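Looking after a pair of fingers

The first thing Celina Żak did when I arrived at Vilovstead was hand me a cotton bud. I had come to see a robot, and I'd pictured myself standing well back with a notebook, but she runs the small handling cell at Erkeser more or less on her own and a spare pair of hands is a spare pair of hands. So I spent my first quarter of an hour in the place cleaning grit out of a screw head, and very happy I was too!

The cell is one arm, one table and a gripper with two plastic fingers. It picks up household things and puts them down again, all day, and the fingers take most of the punishment. Celina gets hers from a firm called Holst, who make them in batches, and she says you can feel the difference between one batch and the next with your thumbnail. (I tried. I couldn't.) Each pair is inspected after 2,900 grips, and there's a pencilled tally inside the cupboard door that goes back to before she started.

Changing a pair is a fiddly business. Each finger is held on by 3 screws, and you do them up a little at a time, going from one to the next and back again, so the finger settles flat against its mount. Do one up hard straight away and the tip leans. It's a tiny lean, you'd never spot it across the room, but the software from Andach that works out how wide the gripper is open will be wrong from then on, and everything you pick up will be slightly skewed. Celina found this out in February, in her second week, and lost a whole afternoon to it.

"I blamed the motor, I blamed the cable, I blamed the table," she told me. "It was one screw."

Once the fingers are on, she closes them on nothing, sets the zero, opens them all the way and closes them again. Then comes the part I liked best, the trial with real objects. Cloth is forgiving, it squashes and you learn very little. What she wants is something round, hard and slippery, and for that she keeps a squat little jar with a rose-gold lid, so shiny that the gripper shows up in it like a face in the back of a spoon. The little camera at the wrist gives her a close look at how the tips meet the sides, and she stares at that view for ages – much longer than I'd have had the patience for. 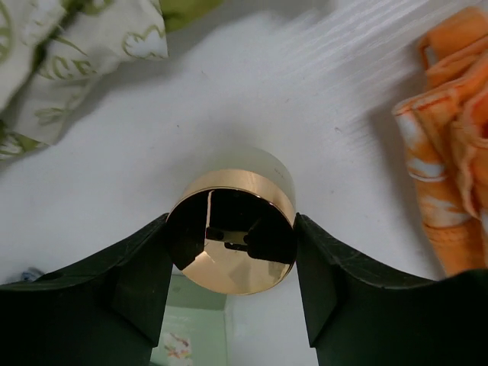 When to leave well alone

You'd think scuffed fingers would be swapped straight away, but no. Light scratches on the flats don't bother Celina at all. She runs a fingertip along the inner faces, where the gripping gets done, and if they're smooth and even the pair goes back to work. A nick at the tip is another matter, and those go in a biscuit tin under the bench. There were 13 in it when I looked, and she can tell you what happened to most of them.

Cleaning is a damp cloth and then a dry one. She won't have solvent near the plastic, and she's firm about hand cream too, which I'd put on in the car park and had to go and wash off.

The full job, old pair off to new pair working, takes her 22 minutes. I had a go at the second finger myself and we'll leave my time out of it. She checked my screws afterwards, gave one of them another quarter turn, and went to put the kettle on.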